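Clastbridge Rullow
Grasp planning for things that refuse to hold a shape

Most grasp planners are very good with boxes. Boxes are polite. Rullow is the planner for everything else: shirts, towels, dust covers, the one sock.

It takes a wrist camera stream, finds ridges and folded edges in the cloth, and ranks them by how likely each is to come up in one piece. Your controller gets a pose, a finger opening and a confidence score. If the score is under 70, Rullow asks for another look from a new angle, which is more than most of us do with laundry.

What you get
Fold and edge detector, tuned for plain dark fabric
Grasp ranking with a replay viewer
Plugins for 2 controllers, Quintana and Cakside
A log that records every bad idea the planner had, in order

Planning time is 54 ms per view on the recommended computer. On the laptop you were hoping to use, it is longer.

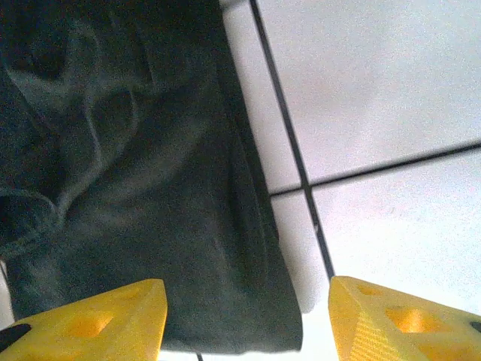
Wrist view over dark fabric on white tile. Grout lines make convincing edges, so mask them in the surface setup.

Licensing
Sold per arm, updates included for 2 years. The April release adds Anderson Peixoto's rewritten edge filter, and the old one stays available for anyone emotionally attached to it. Setup questions go to Washington Cordeiro on the support desk, closed Saturday.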